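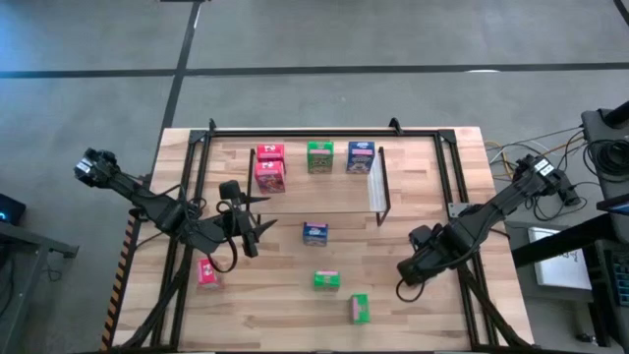
Galerie – La petite étagère à céréales : rangement et présentation des boîtes

Le service Aménagement de Stodby consacre cette galerie à un meuble modeste de la collection d'équipements de cuisine et de réserve : l'étagère basse à un seul plateau, posée sur un plan de travail. Le modèle sert de support à nos séances du jeudi sur le rangement des produits secs, suivies en janvier par les agents des offices et des cafétérias du réseau Wumudlow.

Les boîtes de céréales ont été retenues pour leur format. Hautes, minces et de couleurs vives, elles rendent immédiatement visible un défaut d'alignement, et leur tenue debout dépend beaucoup de l'état des rabats. Les emballages d'import de la série portent leurs inscriptions en anglais ; nous en avons conservé les noms tels quels.

Rassembler avant de ranger

Le regroupement par référence précède toute mise en place. Les boîtes identiques sont réunies sur le plan de travail, puis contrôlées une à une : angles, collage, date. Un rabat mal replié suffit à faire pencher l'ensemble d'une rangée, et il est préférable de le reprendre à ce stade. Les participants disposent de 11 minutes pour cette étape.

Les boîtes rouges, côte à côte et se chevauchant légèrement. Le nom Froot Loops se lit sur la plus proche ; les rabats du bas sont repliés.
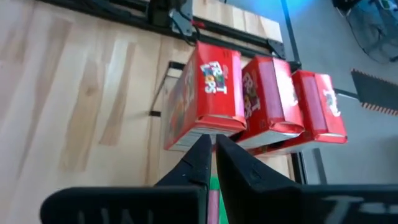 Occuper le plateau, puis le dessous

L'étagère se compose d'un plateau en bois clair et d'un piètement métallique noir. Sa hauteur libre permet d'utiliser la surface située en dessous, ce qui augmente la capacité sans allonger le meuble. Le règlement interne recommande d'y placer les références de réserve et de laisser en haut celles qui sont servies le jour même. Pour les offices, la longueur courante est de 600 mm ; une version de 500 mm est prévue pour les plans étroits.

Apple Jacks au milieu du plateau, une boîte rouge à sa gauche, une troisième à sa droite. Les Frosted Flakes occupent la place du dessous.
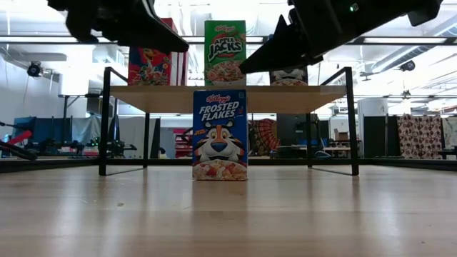
Komia nous écrit que le niveau inférieur est trop souvent négligé dans les petites cuisines, et que les boîtes bleues ou foncées y deviennent difficiles à distinguer dès que l'éclairage baisse ; « une étiquette sur la tranche du plateau règlerait la question », ajoute le message, qui demande en outre si les paquets entamés doivent rester avec les autres.

Le service retient la proposition d'étiquetage. S'agissant des paquets entamés, la règle demeure inchangée : ils sont refermés et placés en haut, devant les boîtes neuves de la même référence. Les sachets intérieurs déchirés sont transvasés dans un bac hermétique, sur lequel on reporte la date.

Présenter de face

La dernière étape concerne la façade. Chaque référence reçoit un emplacement propre au premier rang, et un intervalle est maintenu entre deux voisines afin que la main puisse saisir une boîte sans déplacer l'autre. Les exemplaires supplémentaires se rangent derrière. L'ordre des couleurs est laissé à l'appréciation de chaque site – il importe seulement qu'il soit conservé d'une semaine à l'autre.

Froot Loops, Apple Jacks et Frosted Flakes au premier rang : rouge, vert, bleu foncé. La boîte de gauche est légèrement tournée et laisse voir son côté. 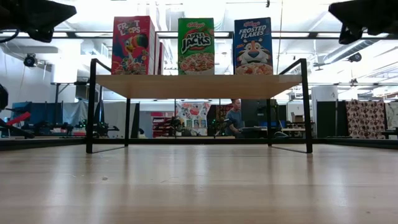

Reda Bennani

Les établissements souhaitant adopter cette disposition peuvent demander la fiche technique n° 57 auprès du service Aménagement. Elle précise l'entretien du plateau (chiffon à peine humide, séchage immédiat), le contrôle des fixations du piètement et les charges admises selon la longueur choisie. Un modèle d'étiquette pour la tranche y sera joint lors de la prochaine mise à jour.

Les responsables de site sont priés de signaler toute étagère présentant du jeu dans les pieds. Le meuble est alors retiré du service et remplacé par l'atelier Kabbaj.

À consulter également
Bocaux et bacs hermétiques : formats et couvercles
Réserve sèche : la rotation des produits en pratique
Étiqueter une tranche d'étagère
Plans de travail en bois clair : entretien courant
Office de Wumudlow : le rangement des tasses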